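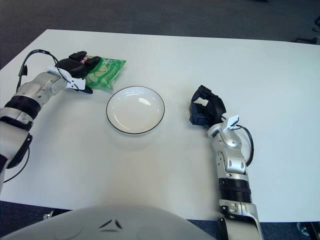
Tomoyo Minami says that she learned more about her neighbors from a shared repair bench than from 40 years of living beside them. She said so at the spring meeting of the Oltside Lending Library, in answer to a question about whether the library's hours should be shortened, and her remark was entered in the minutes in full. People came in with a broken lamp, she told the meeting, and stayed to ask how to prune a plum tree.

The hours were not shortened. The question behind the discussion, however, has followed the library since it opened its doors on Brutard Street: what does a town owe its residents once they have finished school, and how should it be paid for?

Oltside is a town of modest size with one high school, two grocery stores and a rail stop that is served mainly in the mornings and evenings. Its public library closed its branch on the east side during a round of budget cuts and left behind a sound building with good windows. The town offered the lease to any nonprofit organization willing to keep the building open to the public. The Lending Library, which then had no premises and stored its collection in members' garages, submitted the only application.

The collection now stands at 703 items. Books account for a small share. The remainder consists of objects that most households need once or twice a year: ladders, pressure canners, tile cutters, folding chairs, a carpet cleaner, sewing machines, camping stoves and a set of steel ramps that has assisted with a great many moves. Members may borrow up to four items at a time for two weeks. Fees are set by household and have been raised once.

Lending is the most visible part of the work, but the institution describes itself first as a place of instruction. Its charter, adopted before the move to Brutard Street, states that no item shall be lent unless someone on the premises is able to show the borrower how it is used. This rule has shaped everything from the hiring of desk staff to the arrangement of the rooms. It has also limited growth. A donated wood lathe remained in storage for two winters until a suitable instructor was found.

The evening classes grew out of that rule. In the first year there were three, covering basic sewing, knife sharpening and the care of small engines. The current schedule lists 14, and the printed booklet is mailed to every address in the town. Classes in home canning and in chair caning fill within days. A course on reading utility bills, introduced at the request of several older members, has been repeated each season and is offered without charge.

Chiyo Arai has directed the program for most of its history. Her training is in adult education, and she speaks of the classes in practical terms. She notes that adults who return to learning are often tired by the time they arrive, and that they have usually paid for parking or for a sitter. A class that begins late or ends without a finished piece of work will lose a third of its students by the second meeting. Instructors are therefore asked to plan each session so that something leaves the building with the student, even if it is only a hemmed napkin or a sharpened paring knife.

"We had a very gifted upholsterer who spent the first evening on the history of horsehair," Arai said. "I enjoyed it. I was nearly alone in that."

The upholsterer still teaches. His course now opens with the removal of staples.

Attendance has been recorded since the first season. In the most recent year, 405 residents completed at least one class, and 103 of those completed three or more. The library regards the second figure as the more useful measure. Residents who return a third time are far more likely to begin teaching, and nearly every current instructor first enrolled as a student. Payment is the same for all of them, whatever the subject, and the rate is published in the booklet.

Money has been a persistent concern. The lease is inexpensive, but the heating system is old and the roof over the rear workroom was replaced at the library's own cost. Membership fees cover the desk staff and little else. A gift from the Shibata family, whose hardware store operated in Oltside for two generations, allowed the library to purchase its sewing machines and to build proper shelving for the long tools. Smaller sums come from the annual sale of retired items, held each March, at which a well-used ladder may sell for more than its original price.

Some residents have asked whether the town should be involved at all. At public hearings it has been argued that the lending of tools competes with local rental businesses, and that instruction in crafts is a private matter. The owner of one rental yard spoke against the lease at its first renewal. At the second renewal he spoke in its favor – his customers, he explained, were arriving with a better idea of what they wanted, and his equipment was coming back in better condition. Others remain unpersuaded, and the lease was last approved by a single vote.

The library has drawn some of its methods from elsewhere. Staff members visited Skomitwood, a larger community up the rail line, where a similar collection is housed in a former firehouse. They returned with a tagging system, a revised waiver and a firm decision against lending chain saws. Skomitwood in turn adopted the rule on instruction, although it applies only to powered items there.

Less easily borrowed is the habit of staying after class. The Brutard Street building closes at nine, and the desk staff have learned to begin announcing this at half past eight. Students in the canning class trade jars. Those in the engine class carry on conversations in the parking lot that have been known to outlast the sessions themselves. Minami, who first came for help with a toaster and now teaches mending two evenings a week, keeps a list of members who are willing to drive others home.

The next booklet will add courses in bread baking, bicycle wheel building and the writing of family histories. The last of these was a matter of some debate, as it requires no tools and produces nothing that can be carried out after one evening. Arai approved it on the condition that each student leave the first session with one completed page.

Registration opens at the front desk in person before it opens by telephone. Members may enroll in two classes per season, and nonmembers in one. Waiting lists are kept for all courses, and residents who were turned away last season will be called first.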